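4. Surface condition of gray garments in household storage

4.1 Scope of the section

Section 3 dealt with where garments are kept in the home. The present section deals with the state of the cloth itself at the point of folding: how much lint it carries, where creases form, and whether the brushed face of the fabric affects how a fold sits on the shelf. The material is restricted to tops in a single color family, gray, which made up the largest group in the wardrobes we were given access to. Restricting the color family removes one source of disagreement between raters. Light lint on a black top is recorded by almost any observer, while the same lint on a pale top is often missed. Medium and dark grays fall between the two and are, for that reason, the more demanding test of a scoring sheet.

The garments were inspected in two rounds. The first round was carried out in February, during the heating period, and the second in the following summer. A total of 1376 inspections entered the analysis after removal of duplicates and of sheets on which the fiber label had not been copied. The inspections cover 188 garments. Some garments were seen only once, either because the household withdrew or because the item had been given away between rounds.

4.2 Scoring sheet

The scoring sheet was drafted by Pushpa Sachdeva and revised after a trial in which two raters scored the same pile without conferring. It has 10 fields. Four describe the cloth (color depth, face, visible ribbing, pile condition), four describe the surface burden (loose lint, attached lint, pills, marks), and two describe the fold (type of edge, crease). Each field is scored on a short ordinal scale except type of edge, which is a category.

Color depth is judged against a printed gray card under the lamp and never from memory. In the trial, raters who worked without the card drifted toward lighter values over the length of a session. The drift was larger for brushed cloth than for smooth cloth. A raised nap scatters light, so that the upper side of a fold or any part of the cloth facing the lamp looks paler than the remainder of the same piece. The instruction adopted is to score the part of the cloth lying in even light and to ignore washed-out areas.

Loose and attached lint are separated by a single stroke with the back of the hand. Whatever moves is loose. Raters found this rule easy to apply but differed in the force of the stroke, and the Tridon lint pad was brought in for the second round as a fixed alternative. Scores obtained by hand and by pad are reported separately and have not been pooled.

Marks are the weakest field. The sheet asks for any local change in tone that is not lint, a pill or a shadow. On a brushed gray face a faint pale area may be a residue of detergent, a rubbed spot, or nap lying in another direction. The raters were told to enter the mark and its strength and to leave its cause open. Of the several ways in which the field could have been made more reliable, the obvious one – asking the wearer – was rejected because answers were given with confidence and could not be checked.

4.3 Fold edges and creases

Type of edge distinguishes between sharp, rounded and rolled. A sharp edge is one in which the two layers of cloth meet with no visible gap at the turn. A rounded edge keeps a measurable radius and will usually show a soft shadow along its inner side. A rolled edge turns through more than half a circle. The distinction matters for stacking, as rounded edges take up more height than sharp ones and a pile made of them leans toward the open side.

Creases are entered only when they continue after the cloth has been released. A line that runs across a raised area is entered in the same way as one on the flat, with a note that the cloth was not level. Bulges as such are not scored. They arise from trapped air, from a sleeve folded underneath or from a seam, and the first of these disappears without any handling.

Heavier knit and fleece-backed cloth gave rounded edges in most inspections, regardless of who had folded the garment. Thin jersey gave sharp edges. The middle weights were divided, and here the household made a difference: those who pressed the pile down with the forearm before shelving it produced more sharp edges and also more creases. The two outcomes cannot be obtained independently in cloth of this weight, a point to which we return in Section 5.

Figure 4 gives a reference view for three of the fields: a brushed gray face, scattered light lint, and a rounded edge.
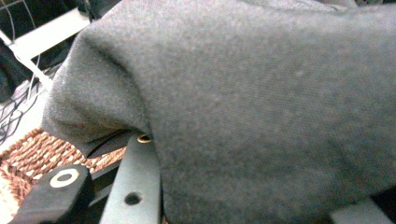
Figure 4. Brushed gray fabric with faint diagonal ribbing and small light flecks of lint; rounded folded edge at left, crease near the top.

For face, the cloth in Figure 4 is entered as brushed, with visible ribbing at the lowest positive step. The ribbing is faint and would be lost under a coarser nap. Color depth is taken as medium charcoal, with the lighter central and upper regions disregarded as described in 4.2. The lint is scored as scattered; whether it is loose or attached cannot be decided without the stroke, and both fields are therefore left blank in the reference entry. The faint pale smudge near the middle is entered under marks at low strength. The fiber label is not shown, and the construction is left open in the key, although a sweatshirt or other knit garment is the most likely reading.

4.4 Agreement between raters

Agreement was high for type of edge and for face and low for marks. Color depth improved once the card was used throughout. Visible ribbing produced an unexpected split, with one group of raters recording any diagonal texture and another recording only ribs that could be felt. Bình Đinh, who supervised the second round, changed the wording from "ribbed" to "visible ribbing" and removed touch from the instruction. The earlier sheets were not rescored, and ribbing is for that reason analyzed for the second round alone.

Lint scores were higher in the first round than in the second. It would be tempting to assign this to static charge in dry indoor air, but the households also reported wearing more layers in that period, and friction between layers is a source of lint in its own right. The design does not allow the two to be separated. No difference was found between garments stored in drawers and garments stored on open shelves, once fabric face had been taken into account.

4.5 Limitations

The findings apply to gray tops and should not be extended to other colors without a new trial of the lint fields. The sheet does not record the age of a garment or the number of washes, both of which bear on pile condition. Lighting was held constant within a session but differed between homes – in a few of them daylight could not be excluded – and color depth from those sessions should be read with care. The anonymized sheets and the key to the reference views were deposited in the project archive on 2025-10-31. Sheets rejected for a missing fiber label are kept in a separate folder and are available on request.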